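In Defense of the Second Look

There is a closet on the third floor of our building that I have come to think of as the waiting room. Computers go in. A form goes on the door. In October a truck comes from Gondent and takes everything away, and we all feel vaguely virtuous about it, the way you do after dropping off a bag of sweaters you never liked.

I would like to spoil that feeling a little.

Last year 71 desktops went through the closet. I know this because I was asked to sign for them, and I am the sort of person who reads a thing before signing it, which is one reason I'm not asked to sign much anymore. Beside each machine there was a column headed "Fault." In most rows somebody had typed "slow." In a good many of the others somebody had typed "old." One row said "makes noise," and I felt a stab of fellowship.

Slow isn't a fault. Slow is a description of most of my colleagues before ten in the morning, and we don't put them on a truck. A slow desktop very often wants a solid-state drive, more memory, or to be relieved of the three programs that check on each other all day long. A noisy one wants its fan cleaned. These are jobs for a person with one screwdriver and a free lunch hour, and the person doesn't need to be gifted. I have done it. I once put a side panel on backward and had to be talked down by a man at the Plemelby hardware counter over the phone, and the machine still runs.

The case against me is well known, and I'll give it fairly. Labor costs money. A new machine comes with a warranty, and a repaired one comes with me. Old desktops draw more power than new ones, sometimes a lot more. And there's a point past which the operating system won't be supported, and then you're keeping a pet.

All true. But consider what we do in its place. We approved $400 a desk for the Vikus refresh, and the chief result, at my desk, is that the same spreadsheet opens on a thinner box. When something inside the thinner box goes, I'm told, the whole box goes. The old desktops were ugly and took up half the knee space, and every part in them could be lifted out and swapped by an adult with normal hands.

I think the real trouble is that hardly anyone has looked inside one. We work beside these things for years and treat the lid like the door to the boiler room. Take it off and the mystery drains out quickly. It's sheet metal and a few boxes. The boxes even have labels!
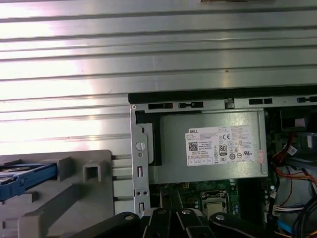
Yordanov Hall Repair Club

The power supply is my favorite part to show people, mostly on account of that label. Dell's name, a square code, a boxed "80" for efficiency, a CE mark, and then a crowd of little symbols and fine print, as if the thing had been traveling and kept getting its passport stamped. A great many authorities were consulted about that gray box. It seems a shame that the last one to be consulted is whoever types "slow."

(Look at the power supply all you like. Don't open it. It can hold a charge after it's unplugged, and the rest of the computer is quite entertaining enough.)

My proposal is modest, so I expect it to be resisted. Before a machine goes in the closet, give it 20 minutes. Unplug it, take the side off, blow the dust out, reseat the memory, close it up and try again. If it fails, put it on the truck with my blessing. If it works, hand it to somebody who needs a computer for letters and email — there are 18 people on the waiting list downstairs, and not one of them has asked whether it comes in a thinner box.

And please, whatever you decide, write something better in the Fault column. "Owner bored" would do. I'd sign for that.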